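Sellura adds oak tabletop to Judville range for countertop appliances

November
By Selina Hofstetter

Furniture maker Sellura has released a varnished oak tabletop intended for kitchens and staff rooms where small appliances with water tanks stand on the table all day. The top will be sold as part of the company's Judville range and is available from Thursday.

The Judville top is finished with two coats of clear varnish, sanded between coats. Edges and the underside receive the same treatment as the upper face, so that moisture does not enter the timber unevenly. Pale boards are selected at the mill and the grain is left unfilled and unstained. Colour will vary from piece to piece.

"Most of the marks we see on returned tables are at the base of an appliance, where a tank has been lifted out and put back several times a day," said Verena Berchtold, product manager at Sellura. "The wood at the centre of the table is usually fine."

The company recommends a damp cloth for daily cleaning and a dry cloth afterwards. Spills at the foot of a tank should be wiped up before the appliance is moved. Abrasive pads and vinegar-based descalers should be kept off the varnish.

Three sizes were considered during development and one has gone into production. It measures 849 mm by 435 mm and fits the existing Judville frame without an adapter. Customers who already own the frame can order the top separately for $350. Fixing screws are included.

Distribution in Canada will be handled by Kleinschmidt, which also carries replacement varnish in small tins. Dealers may request a sample board through their usual representative.

Trade enquiries: Gladys Salazar, Kleinschmidt
Media enquiries: Selina Hofstetter, Sellura

Last updated: Thursday, 9:40 a.m.

This site uses cookies to remember your preferences. Accept all | Manage settings
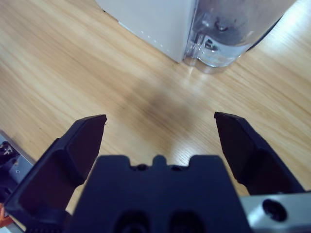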